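Juvard Bench Cell: Set-up Guide
Section 4. Working at the CPU station

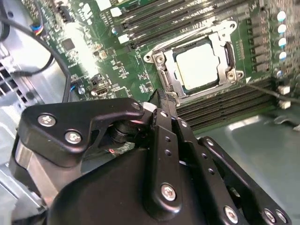
Last changed: Sep 20, 2020

The cell now takes on the close work around the socket, and that frees you for the part we love — finding out why a board misbehaves! At our Mondberg shop, bench staff used to spend whole shifts bent over open cases. Now they set up, watch and decide.

1. Set the open case on the bench with the CPU socket in reach of the finger.
2. Move loose cables clear of the socket and memory slots.
3. Load the board profile. Use 2630 for single-socket boards and 2717 for everything else.
4. Set the approach speed to 200. You can go up to 300 once the profile has passed a dry run.
5. Press Teach and guide the fingertip to the lower edge of the retention frame.
6. Save the point, step back and press Run.

Note: Your saved points show up for the next shift too, so add a short comment. Good ones save everybody time.

CAUTION: Keep hands out of the case while the arm is live. Press Hold before you touch a cable or the retention lever.

For gripper screws and spare fingers, see Section 7.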